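Sandoval Technical Institute Opens Robotics Laboratory to Visitors

Last updated: March 14, 2019
Reading time: 2 min

The Sandoval Technical Institute received 33 visitors at its robotics laboratory this month for an afternoon of demonstrations and discussion. The guests included local employers, high school teachers and members of the institute's advisory board. The visit was organized by the Department of Applied Automation together with Gastesix, a regional engineering firm that has supported the department's student placements for two years.

Wagner Moura, head of the department, welcomed the group and outlined the work now under way in the laboratory. He said that much of the current effort concerns small tabletop arms and the everyday tasks found in offices, classrooms and supply rooms.

"Our students learn a great deal from ordinary objects," Mr. Moura said. "A clipboard or a marker is a demanding item for a machine to handle, and the people who visit us understand the task as soon as they see the table."

Visitors were divided into small groups and taken through the laboratory in turn. At the main station, students spoke about the Pludum project, which studies how two arms can share one work area without getting in each other's way. They described how a movement is planned, how the limits of each joint are set, and how the reach of one arm affects what the other is allowed to do. Questions from the groups dealt mainly with safety, upkeep and the time needed to prepare a new task.

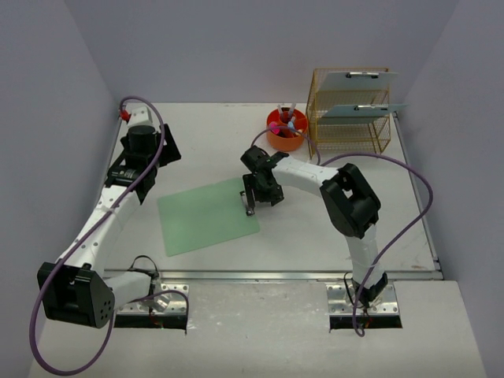

The two-arm station in the robotics laboratory, with a green mat, pens and markers, and clipboards in a wire mesh rack.

Gumaro Figueroa, laboratory supervisor, explained that the station is used for both teaching and project work. First-year students begin with single-arm exercises and move on to shared tasks in their second term. Each student keeps a written record of every session, including failed attempts, and these records are reviewed with an instructor before the next exercise is assigned.

Mr. Figueroa also spoke about the layout of the work area. Objects are placed in different positions between sessions so that students do not come to depend on a single arrangement. "We want them to check the table first," he said. "A program that worked in the morning may need to be changed by the afternoon."

The second part of the program was held in the Totar Room, where representatives of Gastesix presented the placements available to students in the coming year. The firm will accept 12 students, each for a full term. Applicants must have completed the introductory course in automation and must submit a letter of support from a faculty member. Application forms are available from the department office.

Teachers attending the visit received a packet of classroom materials covering basic motion, measurement and safe conduct near moving equipment. Schools that wish to arrange a separate visit for their students may write to the department. Groups must be accompanied by a teacher, and requests should state the grade level and any access needs.

Related items
Gastesix Renews Support for Student Placements
Pludum Project Enters Second Year
Totar Room to Close for Repainting
Department of Applied Automation: Spring Course List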